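Search this forum
Advanced search

Simulated cell: gripper hangs low at the home pose and clips the red cylinder

plindim_bench
14 Aug 2024 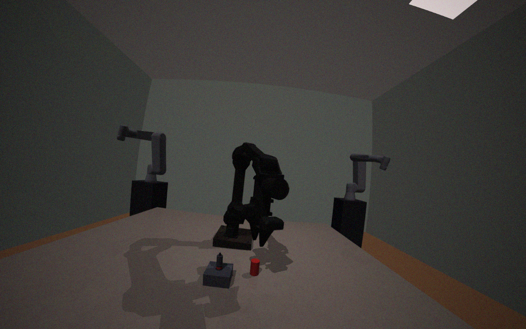 So I've been setting up our Cesis cell in the simulator before we touch the real one, and I'm stuck on the home pose. The center arm folds down so far that the fingers end up just over the table, next to the base plate. First move goes out toward the cylinder and I get a contact warning at step 400, before it has even opened for the grasp. Peg and block never complain, only the cylinder.

I've tried slowing the first move way down (3000 steps instead of 2000). Same warning, just later. Do I raise home or add a waypoint?

gulpit
Raise home. I had the same thing with my Gulyás arm and fought waypoints for two evenings before I just changed the elbow angle. Get the fingers up higher than the peg on its block and you can forget about it.

Ratchet_Lou
I'd go the other way. If you raise home in the sim you have to raise it on the real arm too, and then your stored positions don't match anymore. Put in one waypoint straight up from home, then go across. Two lines of script!

plindim_bench
We don't have many stored positions yet, so that part doesn't scare me. What bugs me is that the fingers look pretty clear of the cylinder to my eye.

torquewrench88
Are you looking at the visual mesh or the collision mesh? Pramero ships a finger model with a collision box that's way fatter than the finger you see. Turn on the collision view before you change anything. Also check whether one finger sits lower than the other – yours does look a bit like that, left one's lower to me.

gulpit
Good catch on the finger. Could be the angle we're looking from though.

plindim_bench
OK, collision view on. The box around the fingers is huge, it goes well past the tips. I swapped in the tighter one from build 3244 and the warning is gone with the old home pose. I checked the finger offsets too and the left one had a leftover value from my last calibration test, so I zeroed that.

Ratchet_Lou
I'd still add the waypoint. Tight boxes are great until the real gripper has a cable on it.

gulpit
And I'd still raise home, ha.

plindim_bench
Going with the waypoint for now, cable point is fair. The two gray arms in back stay parked until the center one behaves – I'll start a new thread when I get to those.

Related topics
Collision boxes too big after import
Parking pose for side arms on pedestals
Plindimside bench: base plate offset won't save
Gulyás elbow angle limits
Waypoints or higher home?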